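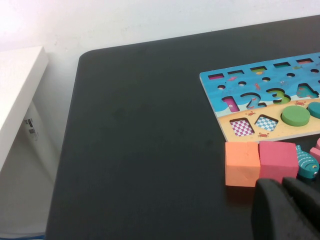 Grenow is the sort of place you find by driving past it twice. The sign faces the wrong way, the postcode takes you to a tyre fitter, and the front door has a bell that rings in a part of the building where people wear ear defenders. I had been asked to come at ten and was let in at quarter past by a man carrying a sandwich, who turned out to be a visitor as well.

The occasion was a gripper day. Grenow sells arms and the bits that go on the ends of arms, and twice a year it invites people who might buy some to come and have a go. You sign a form promising to keep your hair tied back and your fingers out of things. Then you get a lanyard, a bad coffee and a bench.

I went because we need to replace two grippers at work, and because the last time we chose from a brochure. The brochure had a photograph of an egg in it. They always have an egg. We don't handle eggs.

Prapai Rojanasak, who ran our bench, has no time for eggs either. Her test kit is a child's puzzle board with a seaside painted on it, numbers cut out of the sea, and pegs and square recesses down on the sand. With it come foam cubes and a flat wooden fish with stripes. She told us she had tried proper test blocks, machined ones in a nice case, and that every gripper passed and nobody learned a thing. The puzzle board has bits that squash next to bits that don't, and slots that punish you for being slightly crooked. It also cost less than the case.

Three grippers were up for comparison, all on the same model of arm, all with a small camera at the wrist. I'll take them in the order I met them.

The Nindine has two rounded black fingers with a matte, rubbery feel, and I liked it straight away, which should have made me suspicious. You drive it with a handheld controller that somebody has plainly dropped. My first job was an orange foam cube sitting hard up against a red one. Put a finger down between two touching foam cubes and you find out what sort of person you are. I came in too square, shoved both cubes along the bench and got a polite nod from Prapai, who has obviously seen worse. Second go, I turned the wrist a little, pushed the red cube aside with the back of one finger and picked up the orange one without leaving much of a dent. The rounded tips are forgiving on soft things. They are less good on the fish. It lies flat, it is thin, and a round finger wants to ride up over the edge and click shut on nothing. I did that four times. The man with the sandwich did it once and then got it, and was unbearable until lunch.

The Qiu is the opposite sort of animal. It has flat metal jaws with a narrow tip and a force setting that goes up in steps, and it went under the edge of that fish like a cake slice. Lovely. It also bit the foam. At the lowest step it held a cube well enough, but the controller forgets the setting when you swap tools, and comes back on at the middle one. I asked if this was going to be fixed and was told it was on the list. I asked how long the list was. The Qiu man laughed for slightly too long and gave me a pen.

Third was the Punus, which isn't fingers at all, more of a soft cup that sucks. It did the fish, it did the flat number pieces, and it did them fast. It would not touch foam, because foam leaks, and it sat there hissing at the cube while we all stood round like relatives at a bedside. On the round pegs it depended entirely on getting the cup dead centre. If you only ever lift flat things from above, buy it and go home early. We don't only ever lift flat things.

Before lunch we had the talk. It was given by Rawiri Waaka, who looks after the arms, and it had been advertised as thirty minutes and was 30 minutes, for which I would like him given some sort of medal. Most of it was on the wrist cameras. His view is that people spend weeks arguing over fingers and then bolt on whatever camera is in the drawer. Half of the bad grasps he gets called out to are bad views. Mount the camera close and you get a fine look at your own fingertips and a poor one of anything past them. Mount it further back and it catches on the cable. Black bench, white wall and strong light was the combination he warned us about, with the automatic exposure chasing whichever of them fills more of the picture. He suggested locking the exposure and said that hardly anyone would do it. I wrote it down, underlined it, and expect to be in the second group by the summer.

Lunch was a wrap. I have no further information about the wrap.

The afternoon was the proper comparison. Each bench ran the same job with each gripper: clear the loose pieces from in front of the board and put them where they belong, with the foam going in a tub. Prapai kept the tally on a sheet and wouldn't show us until the end. We had a setting-up sheet too, which I'm copying out for anyone doing this at home, or at least at work:

Same arm, same speed, same camera mount for every gripper.
Wipe the fingertips between runs.
Put the pieces back by hand, roughly as they were, and don't tidy them.
A dropped piece counts as a miss even if it lands in the right hole.
One driver for a full set, then swap.

The fourth line caused a row. I had dropped a peg from a fair height and it went in beautifully, and I maintain that the peg is in the hole and that holes are the point. Prapai's answer was that I was welcome to write that in my specification and see who signed it.

I can't give you her numbers, as they belong to Grenow and were for a handful of tired amateurs. In broad terms the Nindine came out ahead on the mixed job, mainly by being average at everything. The Qiu was the best of the lot in the hands of anyone who remembered to reset the force, so it wasn't the best in mine. The Punus won every piece it could lift and scored nothing on the rest. Swapping drivers made more difference than swapping grippers for a good part of the afternoon, and there was some quiet shuffling of feet when that was read out.

Prices, then. The Nindine fingers are 400 a pair and the Qiu jaws 800, before the mounting plate, which each of them sells separately and describes as optional. It is optional in the way that wheels are. I didn't get a price for the Punus. The rep had gone to move his car.

Some gripes. The benches were close together and so were the controllers, and at one point I spent a good minute steering next door's arm. There was one socket strip for our whole row. The bench height suited Prapai and crippled everybody else. And the changeover between grippers was done for us, behind a screen, by someone with the right hex key, when that is exactly the part I wanted to see. At our place it'll be me doing it, at the end of a shift, with the wrong hex key. I said so on the feedback form and was promised they'd do it in the open next time.

I've asked for the Nindine on loan, with a spare set of fingertips, and for the Qiu jaws to try on the same plate if the plate allows it. Rawiri thinks it does. The drawing says it doesn't, by a couple of millimetres, and he is going to measure one and ring me. In the meantime I've ordered a puzzle board for the workshop. The only one in stock is farmyard.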